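キッチンや作業場でアームを使っている家庭から、壁や窓枠に当てたという相談がよく届きます。今回は、窓ぎわの作業で起きた不具合と、その後に変えた手順をまとめます。

## 何が起きたか

Lestudleyの作業場で、Thandeka Kekanaさんが窓ぎわの棚へ瓶を戻す動作を組んでいたときのことです。アームは棚の手前で止まらず、指先が窓枠の縁をこすりました。ガラスは無事でしたが、枠に浅い傷が2本残りました。

記録を見ると、手首の角度が設定より傾いたまま最後の動作に入っていました。前の晩に台を動かし、原点を取り直していなかったのが原因です。エラー表示は出ていません。アーム自身は正しい位置にいるつもりで動いていました。

同じ動作はそれまでに1,576回済んでいて、一度も当たっていません。回数が多いと確認を省きがちですが、台を動かした時点で過去の実績は当てになりません。

## 動かす前の確認

- 台や棚を動かしたら、必ず原点を取り直す。数センチでも同じ。
- 最初の一回は何も持たせず、いちばん遅い速度で通す。
- 非常停止は、立ったまま手が届く場所に置く。アームの向こう側には置かない。
- 窓、鏡、ガラス戸の前では、指を開いたときの幅で余裕を見る。閉じた幅で測ると足りない。
- 手首のカメラ映像で、壁の角や窓枠など動かないものの傾きを見る。

最後の項目は少し慣れが要ります。カメラは手首と一緒に傾くので、まっすぐな窓も斜めに映ります。傾いて見えること自体は故障ではありません。原点を取った直後に基準の姿勢で一枚保存しておき、翌日も同じ姿勢で見比べます。下の画像はシミュレーション上のものですが、見るところは実機と変わりません。

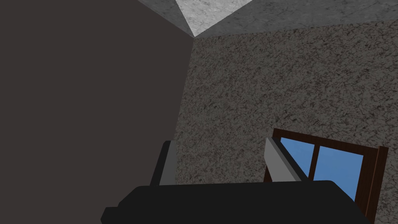
*手首側から見た窓と壁の角。指は開いた状態で、何も持っていない。右の指が窓の左側に重なっている。*

比べるときは、壁の角の線と左の指、窓枠と右の指の位置関係を見ます。保存した一枚とずれていたら、その日は動かさずに原点からやり直してください。壁紙や石目の模様は目印に向きません。似た形が続くので、ずれていても気づきにくくなります。

## 当たってしまったら

1. 非常停止を押す。画面の一時停止で済ませない。
2. 押しつけたままの指を手で無理に開かない。取扱説明書の手順で力を抜いてから離す。
3. ガラスのひびを確かめる。見えにくいときは懐中電灯を横から当てる。ひびがあれば触らず、窓の下に人を入れない。
4. 指のねじと先端のゴムを点検する。ゆるみがあれば締め直し、原点も取り直す。
5. 日付、動作名、速度を書き残す。

Kekanaさんの場合は、4で左の指のねじに緩みが見つかりました。ぶつかったせいなのか、前からなのかはわかっていません。今は週に一度、ねじに引いた合いマークを見るようにしています。

## 枠の傷の手当て

木の枠の浅い傷なら、細かい紙やすりで木目に沿って軽くならし、粉をふき取ってから近い色の補修ペンを薄く重ねます。一度で濃く塗ると、そこだけ目立ちます。Dolores Ferreiraさんは、先に枠の裏側で色を試すそうです。乾くまでほぼ2時間、その間はアームの電源を切っておきます。

ガラスの縁に届いた傷は自分で直さず、建具店に見てもらってください。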